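Chapter 6
Drying and Handling of Finished Textiles

6.1 Scope of the chapter

Chapter 5 ended with the final spin, at which point a load still holds a large share of its own dry weight in water. The present chapter covers the removal of that water by tumbling in heated air, and the handling of single pieces before and after the drum. Commercial tunnel finishers are treated in Chapter 12.

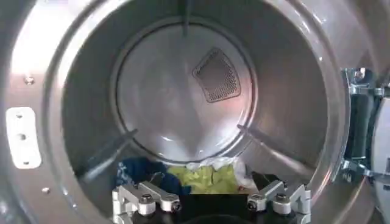
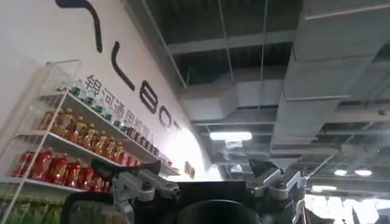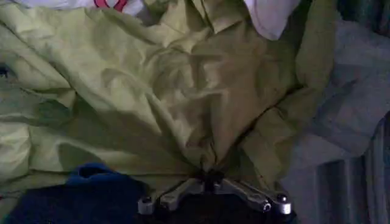 Figure 6.1 Three views from one site. First: drum interior of a front-loading dryer, with baffles and perforated rear grille. Second: shelving with bottled drinks, exposed ceiling and ductwork. Third: gathered yellow-green fabric.

6.2 The drum

A household tumble dryer consists of a rotating drum, a heat source, a fan and a path for the air. In the common front-loading form, the load enters through the same opening that is closed by the door during operation. Baffles project inward from the cylindrical wall. As the drum turns, each baffle lifts a portion of the load along the rising side until gravity overcomes the lift and the fabric falls back through the air stream.

The height from which the fabric falls depends on drum speed, drum radius and baffle depth. At too low a speed the load slides along the bottom and dries only on its outer surface. At too high a speed it is held against the wall and does not fall at all. The useful range lies between these limits and is derived in Section 6.4.

In many designs air passes through a perforated section of the rear panel. The holes must be small enough to keep buttons and drawstrings out of the duct, yet their total open area must be large enough to keep the pressure drop low. Lint that collects on the perforations reduces the open area and lengthens the drying time.

6.3 Fabric in the drum

Drying time is usually stated for a loose, mixed load. Real loads depart from this condition in two ways. Large flat pieces such as sheets tend to wrap around smaller ones, and the enclosed pieces remain damp after the outer layer is dry. Closely woven pieces with a stiff finish hold their creases, and the inner faces of a sharp fold see little moving air.

Avram and Asante compared folded and opened pieces in the Primberg trials. A total of 341 loads were dried in 13 machines of the same model. Pieces that entered the drum bunched at one point took longer to reach the target moisture content than pieces of the same cloth that had been shaken open. The difference was small for knits and large for coated fabrics. Problem 6.12 uses a subset of the results.

The practical rule is to separate and open each piece before loading. When a piece is lifted by a single point, folds run outward from that point and the cloth nearest to it is packed tightly. A second grip, taken at an edge or corner, allows the piece to be spread. The choice of grip points is discussed in Section 6.6 — readers concerned only with drying may omit it.

6.4 Terms used in this chapter

Fill ratio: the dry mass of the load divided by the volume of the drum.

Residual moisture: the mass of water in the load divided by its dry mass, given as a percentage.

Lift angle: the angle, measured from the lowest point of the drum, at which fabric leaves the wall.

Open area: the sum of the areas of all holes in a perforated panel.

The lift angle is taken at steady speed unless stated otherwise. For the start of a cycle, when the load is heavy and unevenly placed, the treatment by Levchenko in the notes to this chapter should be consulted.

We begin with the forces acting on one piece of fabric at the drum wall.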